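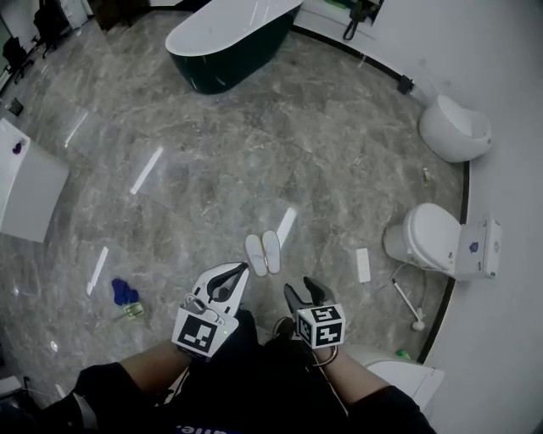

White slippers, a closed toilet lid and a brush on a marble-patterned floor.

Tidying the Bathroom: Where Does Everything Go?

Have you ever stepped on a toothpaste cap in bare feet? Ouch! Bathrooms are full of small things that love to end up on the floor, and putting them back is a bit like solving a puzzle. Every piece has a spot!

Start with the floor. Slippers go side by side, out of the way of the door, so your toes can find them. A toilet brush goes back in its holder, standing up with the bristles down – and then you wash your hands with soap, every time. Even the tiny bits count. Pick them up and decide: keep or trash?

Now for one job that isn't yours. If you spot a power strip or a cable on a bathroom floor, don't touch it. Water and electricity are a dangerous pair! Go and get a grown-up.

Next, look up. Big rooms have plenty to notice too: rows of long light tubes on the ceiling, and blinds over the windows. Blinds let in daylight when they're up and keep out glare when they're down. Light really helps a tidier, because a small thing hiding by a wall is much easier to find in a bright room.

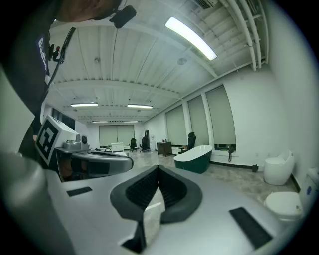
Yasaman Mahmoudi wrote to us that she always does the corners first, since that's where her hair ties go, and she once found 6 of them behind the bathtub. Six! Great hunting, Yasaman.

Try her trick at home this week. Set a timer for two minutes, pick one corner and see what turns up. Then wipe the spot with a damp cloth and hang the cloth up to dry.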